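Home | Courses | Lab Safety | Handouts | Contact

This site uses cookies to remember your login. Accept | Manage settings

Drirnthorpe Technical Center
Introduction to Automation Lab
Handout 8: The slipped wrapper fault
Posted October 3, 2026

Read this before you come to the bench. You will need your notes on grip force and on the stop circuit. The fault covered here happened on the two-arm packing bench in March, and the bench log is on the course drive under Smadi, the name of the packing exercise.

1. The task

Smadi is a small packing job. Wrapped food items are picked from the table and put into a tray with compartments. Both arms can reach the tray, so either one can do the placing, and the program decides which arm goes first from where the item lies. The arms are driven by hobby-class servos. They are not strong, but they will pinch, and they will keep pushing against a blocked joint until something gives or the driver cuts out.

The job had completed 200 cycles over two lab sessions without a stop. On the next run the left arm closed on a wrapper, lifted it, and lost it on the way to the tray. The program did not notice. It opened the gripper over the tray, recorded a successful placement, and sent the arm back. The item was lying in the path of the other arm, which drove into it and stalled.

2. What failed first

The mechanical cause was at the fingertips. Bare plastic fingers slide on a glossy wrapper, so a soft covering is a common fix and it usually works well. A covering is also a wear part. It creases, its edge lifts, and once the edge is loose the pad can shift under load. When that happens, the finger is gripping the pad and the pad is no longer gripping the item.

Look at the edges first when you check a finger. The middle of a pad can feel fine while the seam has already begun to come away. Run a fingernail lightly along the seam with the power off. If it catches, replace the pad. Do not press it back down and carry on.

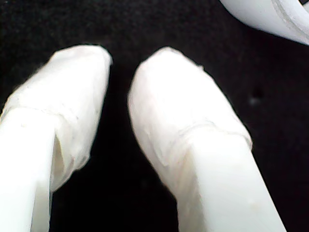

Wouldn't a tighter grip have held the item anyway, whatever state the pads were in? The question came up in the morning section, and the one who asked it added that on the Trivside trainer they had always turned up the closing force when parts slipped, and had never had trouble from it.

It might have held for a while. More force raises friction, up to a point. It also loads the seam harder in shear, which is how a lifted edge becomes a torn one, and it crushes soft items. The servo draws more current while it holds and heats up. In this case the closing force had already been raised twice by students who met small slips and did not write them down. By the time of the fault, the setting was nearly at the driver limit. Turning up the force hid the wear for a few more cycles and made the later stall worse.

Rule for this lab: a slip is logged before any setting is changed. If you change the closing force, write the old value and the new one in the log.

3. What failed second

The worn pad caused a dropped item. The stall came from the program. Go through the sequence as it was written:

- close gripper
- wait a fixed time
- lift
- move over tray
- open gripper
- count one placement
- release the shared zone to the other arm

There is no check anywhere in that list. The program assumes that a closed gripper is a full gripper. The finger position was available the whole time. Fingers that close on an item stop early. Fingers that close on air go all the way in. Comparing the measured position with the expected width takes one line, and it can be done after the lift and again before the release.

The last step matters most for safety. The shared zone is the part of the table that both arms can enter. It was handed over on the word of a counter. A zone should be released only when the first arm is known to be clear and the item is known to be where it belongs. If either is unknown, both arms hold and the operator is called.

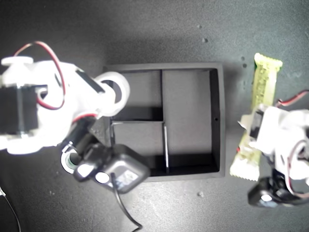 The stall itself lasted longer than it should have. The current limit on the driver was set, but the time limit that goes with it was left at its default, so the joint kept pushing well past the point where a person would have hit the stop. A student did press the stop. That was correct, and it was done without reaching over the table. The motor case was too hot to touch when power came off, and the bracket next to it had to be replaced.

4. What people did afterward

Two things went wrong after the stop, and they are in this handout for that reason.

First, the item was pulled out by hand while the stop was still being reset. On this bench, resetting the stop restores power to both arms. A loaded joint can jump when that happens – it is springing back from the position it was forced into. Hands stay out until the main switch is off and the joint has been let down.

Second, the pads were replaced before anyone had taken a record of them. We know the edge was loose because it was noted that evening from memory. A photo of each finger would have settled it.

5. Changes now in force

Pads are checked at the start of each session and after any slip. The program checks finger position after the lift and before the zone is released. The driver time limit is set to 2 seconds on all joints. The Dindville bench has the same settings, so programs can be moved between the two, but check the limits again after loading because an older file will overwrite them.

6. Before the next lab

Write up the following, one page at most.

a) Draw the Smadi sequence as a state diagram and add the position check. Show where each "unknown" result leads.

b) The expected width of an item is not one number, and wrappers fold. Choose a tolerance and say what it would let through by mistake.

c) Find one more place in the sequence where the program relies on something it has not measured.

d) List what should be recorded after a stop, in order, before anything on the table is moved.

Hand in on paper at the start of the session. Late work goes in the box by the tool crib – write your bench section on it.

Related handouts
Handout 2: Stop circuits and reset behavior
Servo current limits: worksheet
Gripper pads: fitting and replacement
Shared zones for two-arm benches
Lab log template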